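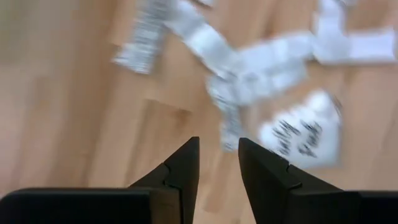 Fig. 5. Wood-look laminate, honey tone, with a plank seam left of center.

Section 5: Caring for your floor with the Rodow damp mop

Your mop is assembled, the tank clicks in, and now comes the good part! Laminate is one of the easiest floors in the house to keep looking great, and once you get the feel for the Rodow's fine mist you'll wonder why you ever carried a bucket. Read this section through once before your first pass. After that the quick card inside the tank lid should be all you need.

If your floor is solid wood with an oil or wax finish, skip to Section 6. Unsealed cork and unglazed tile are not suited to this mop at all.

5.1 Before you start

1. Pick up rugs, pet bowls and anything else that sits on the floor. Loose paper goes too – damp newsprint can leave ink on a light plank.
2. Sweep or vacuum with the brush roll switched off. Get right into the corners and along the baseboards, where grit loves to collect.
3. Look at which way the planks run. You'll be mopping in that direction, lengthwise, so plan a route that ends at a doorway.
4. Press the gray Lireo pad onto the mop head, fluffy side down. The hook strips should grip along the whole length of the head. If one end lifts, peel the pad off and set it again.

CAUTION: Never mop over grit. A single grain trapped under the pad can draw a long, fine scratch, and laminate can't be sanded.

5.2 Mixing the cleaner

The tank holds 1000 ml, but you won't want to fill it for one room. For a bedroom or hallway, 300 ml is plenty.

1. Pour 300 ml of cool water into the tank.
2. Add 5 ml of Stollier floor concentrate (one level cap).
3. Close the lid and tip the tank over and back a few times. Don't shake it hard, or you'll get foam in the line.
4. Slide the tank into the handle until it clicks.

For a full tank, use 1000 ml of water and 20 ml of concentrate. Yes, that's a slightly stronger mix by the numbers we give for small rooms, but only slightly, and both are well within what the floor can take. We like the full-tank mix for kitchens.

NOTE: Please don't add vinegar, dish soap or oil soap. Soap leaves a film that shows every footprint, and oil makes the planks slippery.

5.3 Mopping

1. Set the dial to 1, the lowest mist. Start there even if your floor looks very dirty.
2. Squeeze the trigger once and mist a patch as wide as the mop head and one long stride ahead of you.
3. Glide the mop forward along the planks, then draw it back over the same strip. Light pressure is enough – let the pad do the work.
4. Move over by half the width of the head and repeat. Overlapping this way gives a wonderfully even finish.
5. Check the pad when you reach the middle of the room. If it looks gray, flip it or swap in a fresh one.

The floor should dry within 5 minutes. If it takes longer, you're using too much mist, or the pad is soaked and needs changing.

CAUTION: Standing water is the one thing laminate really hates. Wipe up puddles and drips right away, especially at seams, where moisture can swell the core and raise the edges.

5.4 Sticky spots and scuffs

Sticky spots: lay a damp corner of the pad over the spot, count to 20, then wipe. Repeat if you need to.

Shoe scuffs: rub gently with the dry white eraser from the accessory pouch. Our tester Minoru Murakami gets the black heel marks off his entryway with this alone, and it's very satisfying to watch them go.

Candle wax or gum: chill it with ice in a sealed bag, then lift it with the plastic scraper held nearly flat. Never use a metal blade.

5.5 When you're done

1. Empty the tank and rinse it with plain water. Leftover mix can clog the nozzle.
2. Run a few squirts of clean water through the line over a sink.
3. Peel off the pad and wash it warm, without fabric softener. Hang it to dry.
4. Store the mop upright with the head off the floor.

Replacement pads are listed in Section 9, along with the wide head for large open rooms.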